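I'd never been inside Kollside before, so when they put up a notice about an afternoon of shop-floor visits in December I booked on the spot and drove the 148 kilometres with a thermos and a bag of sausage rolls. Most people were there for the big press at the front of the building. I went straight past it to the packing cell at the back, the one they call Prado, and I stayed there till they started turning the lights off.

Prado is a robot arm on a bench that picks up small things and puts them into zip bags. Simple enough to say! Toàn Lục looks after it (he used to fix commercial ovens, and he still talks about any machine as though it might go out on a Saturday-night crowd), and he was very patient with me and my questions. I reckon I asked more than the rest of the group put together.

What I wanted to know was how you keep a thing like that going day in, day out, and the answer is mostly a cloth. Every start-up begins with the grippers opened wide and the arm brought down low over the table, and Toàn has a good look through the wrist camera on a monitor beside the bench. He checks the fingers first, then the tabletop, then whatever's been left out for the trial picks. Crumbs and grit are his pet hate. They get onto the finger faces, he said, and then a grip that was fine yesterday starts to slide. 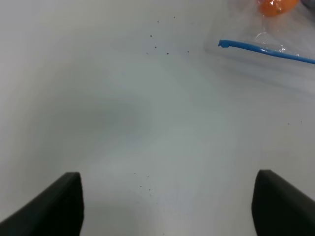
The view on Prado's monitor, fingers open, with dark specks on the tabletop and the blue zip of a clear bag at upper right.

Clear bags are the other headache. The film is so hard to make out on a pale table that the camera is mostly going by creases and shine, and Toàn likes a coloured zip for exactly that reason - it gives the software a decent line to find. They'd tried bags with a clear zip from Grerine and he pulled a face just remembering it. He had 19 test picks set up as his standard check after any change, and if more than one goes wrong he stops and works back through the list. Fingers, camera lens, lighting, then calibration last, as it takes the longest.

The finger change was my favourite bit. He parked the arm, locked out the power, hung his tag on the switch and let us all watch him take the pads off. Two little screws a side, a wipe of the seat underneath, new pad on, screws back in a bit at a time so it sits square. He had the whole job done in 14 minutes, and that included me asking what the torque driver was for (so you don't strip the threads, apparently, and he'd learnt that one the hard way). Every change goes into a grubby exercise book on a string. The last entry I saw was number 326.

A few gripes. The tour was too short for anyone who liked the front half as well, the floor there is murder on your feet, and I couldn't hear a word near the compressor. Parking was easy, though, and the tea was hot, so I can't grumble much. Zarkell, the outfit across the road, are meant to be opening their doors too, and I've already put my name down.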